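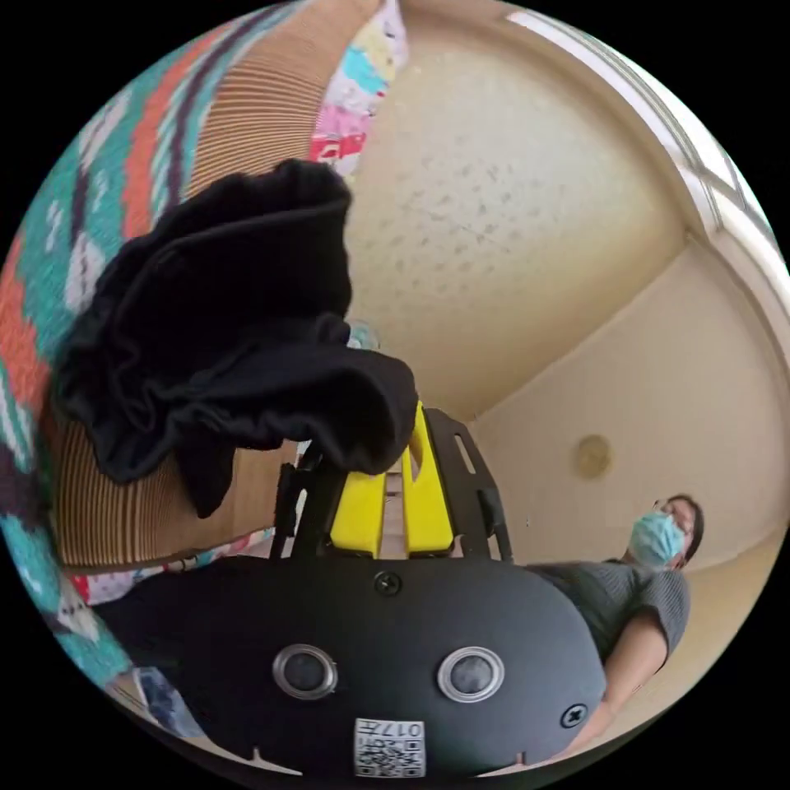
Crumpled black garment in the middle, striped blanket on the left, pastel cloth at the top.

Folding vs. hanging vs. "the heap" (small closet thread)

hpetersen_knits
Hi everybody, I've been reading this board for ages and finally have something to ask. We moved into the smaller apartment in August and I've been putting off the clothes ever since, and now it's March 2018 and I still can't find a matching anything in the morning. My main trouble is the dark stuff. I own a lot of black tops, thin ones mostly, and as soon as they're put away they turn into one big black lump and I have to pull out five of them to find the one I want. The blankets and the colorful fabrics are no problem at all, I can see those from across the room! The striped one with the teal and the orange-red was my aunt's and I'd love to keep it where I can look at it, so please don't tell me to put it in the attic (we don't have one anyway). What would you do with the black things? Hang, fold, roll?
Henrike

Dimley
Welcome, Henrike! Roll them. I did the rolling thing two winters ago and never went back. Lay the top face down, sleeves in, fold it lengthwise in thirds and then roll from the hem up to the neck, so the collar ends up on the outside. With black clothes the collar is about the only thing that tells you which is which, so you want to be able to see it. I keep mine in shoeboxes with the lids off, 13 to a box if they're thin.

samholm_attic
I'm going to disagree with Dimley, in a friendly way. Rolling is lovely for T-shirts, but anything with a bit of drape to it comes out looking like a dishrag, and black shows every crease when you stand by the window. I'd hang the ones you wear out of the house and fold the rest. That blanket is gorgeous, by the way. Is it woven? My grandmother had one with a white stripe like that and it lived on the back of the sofa for my whole childhood, cats and all.

hpetersen_knits
Thank you both! Samholm, I've always called it woven, but my aunt used it as a rug in her hallway for years, so who knows what it was meant to be. It's heavy, I can tell you that much. I only have a short rail, maybe wide enough for 18 hangers if I squeeze, and my husband's shirts are on most of it already.

Knut R.
Then the husband's shirts should be folded :) No, seriously, measure the rail before you decide. I thought ours was tiny and then I switched to the slim hangers and got a good deal more on it. The wide plastic ones eat up your space.

Another thing. If you're keeping clothes in or near cardboard, check how it's holding up once in a while. I had a big box serving as a shelf in the spare room (it was supposed to be for a month, you know how that goes) and the middle started to sag under the sweaters. I ended up standing it on its side, ridges running up and down, and it lasted until I got around to building something.

Dimley
Knut, did you ever build the something?

Knut R.
I bought the boards.

sturketti
Long-time folder here, and I think the rollers and the hangers are both missing the easy part, and that's sorting before you do anything at all. Put everything black on the bed. All of it, in daylight, with the lamp off, because half of mine turned out to be navy. Then make piles by sleeve: long, short, none. Henrike, you'll probably discover you own seven of the same top (I did) and that you only like two. After that it hardly matters how you fold them, the pile is small enough to find things in.

And I wouldn't put the pastel cloth on top of the dark clothes if it's at all fluffy. I had a pink and yellow baby quilt stored over my good black cardigan one summer and I was picking fuzz off that cardigan until Christmas.

samholm_attic
Ooh, the sleeve piles are a good idea. I still say hang the nice ones.

Dimley
Of course you do. But I'll give you the drapey ones, my one viscose blouse does come out of the box looking sad.

hpetersen_knits
You're all so kind, I didn't expect this many answers! I'm going to try the bed and the daylight first, then roll the plain ones and hang whatever survives if I can talk my husband out of a bit of rail. The striped blanket is staying out, maybe over the armchair. Does anyone have an opinion on lavender bags, or do they leave marks on fabric?

sturketti
Mine have never left a mark, but I sew them out of two layers of old pillowcase. The store ones with the thin netting leak little bits everywhere.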